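Home | Forums | Kitchen | Storage | Log in
Print this thread | E-mail this thread

Do zip bags really keep herbs longer?
Posted by larow_lil, 08/12/2020

Rimthorpe market stall swears parsley lasts 6 weeks in a zip bag. I doubt it. Mine went to slime in days.

plotholder409: Six weeks? Rubbish. Jam jar of water, job done.

chien_b: Disagree. Mine kept from July well into August, bagged, with kitchen paper.

larow_lil: Same fridge all that time? Hmm.

chien_b: Yes. I use this sort. 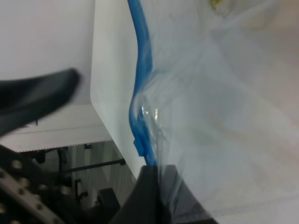 Clear bag, blue zip strip.

plotholder409: Proves you own a bag. Still not convinced.

Back to top | Next thread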